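Speaker notes: Mixed soft goods in shallow trays
Session two, Wednesday, after the coffee break
Speaker: Snædís Vigfúsdóttir. Slides: Esben Ladefoged.

Slide 1 - title
Wait for the door. Give name, say Harinness, say household packing. The talk is limited to soft goods and small packets sharing one open tray. Glass, tins and anything with a battery were covered by Svend Hallgrímsson this morning, so send those questions to him.

Slide 2 - terms
Keep this short. "Bulk item": anything that fills more than a third of the tray when dropped in without folding. Towels, blankets, jumpers. "Filler": small soft items that take the shape of whatever gap they are put in. "Flat": a packet, card or envelope that has a face with print on it and should end up with that face readable. Some packets are both filler and flat. We treat them as flats.

Slide 3 - the tray
Shallow, rectangular, edges taped. The tape does two jobs. It stops the rim catching on loose yarn, and it gives the person unpacking a clear line to see what is hanging over the side. When the tape wrinkles, press it down with a thumbnail. If it lifts, replace the whole length. Patches leave a step, and a step catches fibres as badly as bare card does.
Scuffs on the floor of the tray are ignored. Holes are not.

Slide 4 - order of packing
The usual advice is biggest first, pushed to one end. We do the same, with one change. The towel is folded in three along its length and then in half, so that the thick fold faces the end wall. If it goes in unfolded, it will mound in the middle of its own area and spill over the rim, and then anything placed beside it slides underneath. Flats that go under a towel are the most common fault in our log. They are hard to see and they get missed at unpacking. 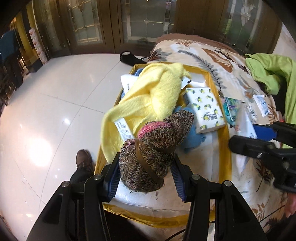
Slide 4. Knitted item over the tray, towel not yet folded.

Point out the towel first, with its loop over the side. Then the packets showing at its edges: only parts of them are in view, which is the fault I have just described. The towel comes out, is folded and goes back in before anything else is dealt with.
The knit is a filler by our definition, though a thick one. Fold it with the loose fibres inside. Do not roll chunky knits. A roll springs open and pushes the flats out of line.

Slide 5 - the log
166 trays, packed by 13 people over the winter. The Lykkegaard site did the larger share and Arkach did the rest. Nearly 600 faults. A fault is one item in the wrong place or facing the wrong way, so one bad tray can produce several. Leave the chart up long enough for people to read the axis. Brynhildur Grímsdóttir asked for it to be split by site. The split is in the handout, and the two sites look much alike.

Slide 6 - flats and their faces
Soft plastic packets slide. They also turn over in the hand between the table and the tray, and the packer tends to look at where the packet is going while it happens. Our rule is to check the print before letting go.

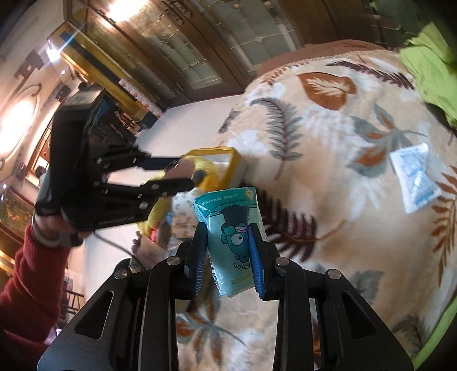

Upside down counts as a fault even when the front is showing. Some people at Arkach disagreed with this and it is a fair point, as the contents come to no harm. The reason for keeping it in the count is reading speed. A person checking a tray against a list reads the first few letters on each packet, and inverted lettering has to be read twice or picked up. Picking up disturbs the neighbours.
Where the front carries a cartoon or other artwork, use the artwork to judge which way up it is. It can be seen from further off than the lettering. Barcodes are no help here - their position varies too much between packets.
Small print along the top band can be ignored for orientation.

Slide 7 - loose labels
Any label found lying on a textile is set aside until its item is known. Do not guess. If the item cannot be found, the label goes in flat, face up, in the nearest corner, and a note is made on the sheet.

Slide 8 - next step
Stesberg takes over the log in December with a target of 3000 trays, using the same sheet with one extra column for towels. Tahmineh Mahmoudi has the blank sheets at the side table.

Questions. If asked about lids: we have no data on lids.
If asked about deeper boxes: faults per item seem to go up, but the sample is too small to show. Leave slide 4 on the screen during questions.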